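Search this site
Search
Home > Families > Active Play Guides

How to Set Up an Indoor Active Play Routine for Young Children

By Graham Bloxham, Early Childhood Programs, Entwistle Center
October 2018
4 comments | 181 shares

Young children need regular movement throughout the day, including on days when outdoor play is not possible. The following guide is intended for parents, grandparents and home-based child care providers who wish to establish a short indoor activity routine for children ages three to six. It follows the approach used in the Center's preschool rooms at Indthorpe and requires no special equipment.

Before You Begin

Choose one room for the routine and use the same room each time. Children of this age settle more quickly when the place is familiar. The room does not need to be large. A clear floor area in which an adult can lie down with both arms stretched out is enough for two children.

Check the floor for loose rugs, cords and small objects. Move furniture with sharp corners to the side, or cover the corners. Doors that open into the play area should be closed or propped fully open. Children should take part in bare feet or in shoes with a rubber sole. Socks are not recommended on hard floors.

Televisions and tablets should be switched off. Music may be used, provided that it can be stopped by the adult without leaving the children.

Step 1: Set the Time

Hold the routine at the same point in the day. Many families find that the half hour before lunch works well, as does the period after an afternoon rest. Avoid the hour before bedtime. A first session should be brief, and it may be ended early if a child is tired or upset. Sessions can be lengthened gradually over several weeks.

Step 2: Warm Up

Begin with slow movements that every child can do. Ask the children to reach up high, touch their knees and turn in a circle. Name each body part as it is used. Repeat the same warm-up at every session so that the children come to know the order and can lead it themselves.

Step 3: Lay Out Three Stations

Mark each station with a strip of painter's tape on the floor. The first station is for balance: the child walks along the tape, heel to toe. The second is for jumping, with two feet together, from one side of the tape to the other. The third is for throwing and catching, using a rolled pair of socks or a small beanbag. 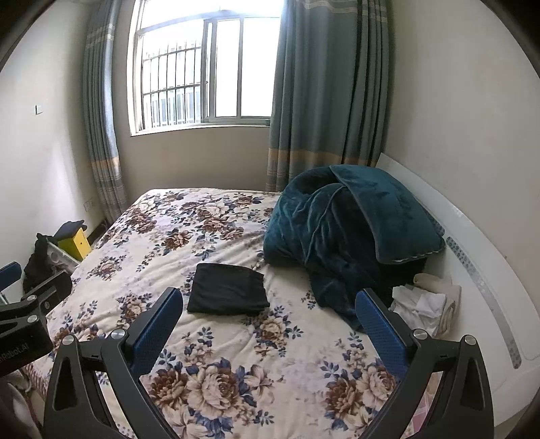 Allow the children to remain at a station until they show that they are ready to move on. A whistle or timer is not necessary. Where there is more than one child, start each at a different station to reduce waiting. An adult should stay within arm's reach of any child who is still unsteady on the balance line.

Step 4: Add a Game

Once the stations are familiar, finish the active part of the session with a simple group game. The Center recommends Skima, a stop-and-go game developed by our own teaching staff. One person calls out the name of an animal, and the others move as that animal would until they hear the word "Skima," when they must freeze. There are no winners, and no child is sent out of the game.

Step 5: Cool Down

Ask the children to lie on their backs and breathe slowly. Speak in a quiet voice. Offer water when they sit up. Children may then help to remove the tape and put the items away, and this should be treated as part of the routine.

Adapting the Routine

For a child with limited mobility, all three stations can be done from a seated position. Replace the jumping station with arm swings, and place the throwing target at chest height. Families who have been given exercises by a therapist should follow that advice first.

Further Help

Printed station cards may be collected from the front desk at the Grillgate branch. They were revised in August and replace all earlier versions. Questions about the routine may be addressed to Graham Pearce, Family Resource Coordinator, at extension 923. Home-based providers who would like a visit should include the ages of the children in their care when they write.

4 comments
Share this page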